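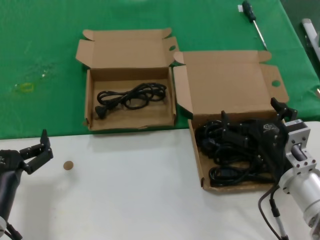
Attachment 1: cord transfer cell, right arm over source box, one cord in the left box.

Ticket 303
Queue: Automation / Equipment planning
Opened by: Retno Harahap
Assigned to: Sheena MacAulay
Priority: Normal
Status: Pending purchase approval

Summary
Cord transfer cell stops on double picks. Requester asks for a second two-arm station before the October budget closes. Need to know if the fault is hardware, and what to put on the equipment list.

Harahap, Tuesday 8:40 AM
The job is moving black power cords one at a time from the right box to the left box. When the right gripper lifts two cords together, the weight check trips and the cell waits for a reset. I logged 14 stops on the last shift. At that rate a person has to stay close by, and the labor saving in the original Pundelden plan is gone. I would like to add a second station of the same type so we make up the volume. Ladumus has one in stock. Please confirm compatibility so I can send the order.

MacAulay, Tuesday 10:15 AM
Please hold the order. Two stations with the same fault will give you twice the stops. I need the following first:
- gripper finger part number
- controller software version
- how the source box is filled
- whether the left arm is used in the current program

Harahap, Tuesday 11:05 AM
Fingers are the standard set that shipped with the arms. Software is version 7. The source box is filled by hand from the returns bin and cords are not tied. Left arm is powered but has no task in this program. It parks on the white part of the table.

MacAulay, Tuesday 1:30 PM
Looked at the attachment. The source box is a dense tangle, with plug heads and connector ends lying over other cords. Any grip on a cable loop in that pile is likely to bring a neighbor with it. I do not see a reason to suspect the arm.

Tests, in this order:
1. Lay 12 untied cords side by side in the box with no overlap. Run the program unchanged.
2. Same 12 cords, each with a hook-and-loop tie. Drop them in at random.
3. Refill from the returns bin as usual, but set the program to grip at the plug head only.

Log stops for each. Both boxes have hinged lids and the side flaps stand out at an angle, so also check the log for contact events on the lid side. If there are any, price open-top bins. Also clear the screwdriver off the green cloth before you start, and the small tan disc off the white surface by the left gripper.

Harahap, Tuesday 4:20 PM
Results:
Test 1: no stops.
Test 2: no stops. One slow pick, completed on retry.
Test 3: 7 stops.
No contact events on the lids in any run. Table cleared as asked.

MacAulay, Tuesday 4:50 PM
Cause is how the cords are presented. Arm, wrist and gripper are fine. Plug-head grip alone does not fix it.

Planning notes for the request:
- Remove the second station from this round. Current station has not been run at full rate with tied cords, so there is no capacity figure to justify it.
- Add reusable cord ties. Order enough for the full returns stock plus spares. Consumable budget, no capital approval needed.
- Add one set of narrow gripper fingers as a trial item. Ask Ladumus for a return option in writing.
- Open-top bins: optional. No contact events, so leave them as a separate line that can be dropped.
- Left arm: get a quote for program time from Pelupessy. If it can hold the pile down while the right arm lifts, untied cords may be workable. You already own the arm, so this should be priced before any new hardware.
- Keep labor for tying in the comparison. It was missing from the Pundelden plan.

Harahap, Tuesday 5:10 PM
Agreed. Order for the second station is on hold. Does the tying labor go under my cost center or under returns?

MacAulay, Tuesday 5:25 PM
Returns, if they tie at intake. Get their agreement before you submit. Ticket stays open until the Pelupessy quote is attached.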